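Notebook, August, pulling the Womis refund backlog apart
start 8:40 am, Soldale office
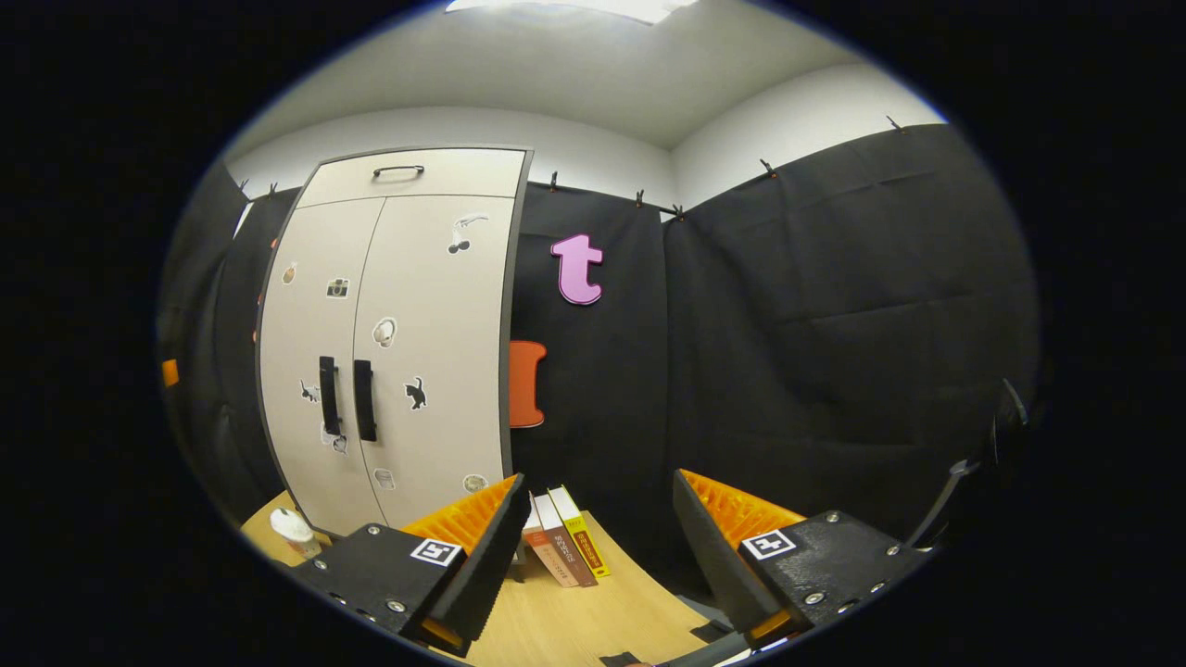

Books on the wooden table.

Okay, the Womis records are finally in and they are so much better than I hoped! Quick recap for anyone opening this cold: tour operator stopped trading, we took on the stranded bookings for the Bormont and Ha routes, and the claims came over in one giant export with every date format known to travel.

Raw rows: 1,957. After merging the duplicates (same booking reference, same lead passenger, claim sent twice by email and once by web form, you know the type) we have 1,617 real claims. I ran the merge again after lunch with the stricter name match and got the same number, so I'm going with it.

Of those, 677 were already away when the flights stopped. They go first. The rest hadn't left home and mostly want their deposit back, so the standard letter works for nearly all of them.

Fun find: the return leg isn't missing on the Ha bookings, it's sitting in the notes column under the hotel transfer. Wrote a little script to dig it out and it worked on the second try. First try it grabbed the hotel phone numbers as flight times (do not use the file ending in _a, please).

Still stuck: 23 claims where the card payment and the booking total don't agree. Could be the airport tax being charged separately, could be a currency thing. Looked at a handful by hand and the gap is different every time. Leaving them in their own sheet, nobody send letters on those yet.

3:15 pm. Tried the new claim form on the Bormont group. Much quicker to fill in now that the hotel question comes before the flight question! The "extra nights" box still accepts letters, needs fixing.

To do
- fix extra nights box
- ask the Womis side what code TX4 means, it's all over the fare column
- rerun the Ha script on the full set, save as _c
- print the letter for the deposit people and check the return address, old one still says second floor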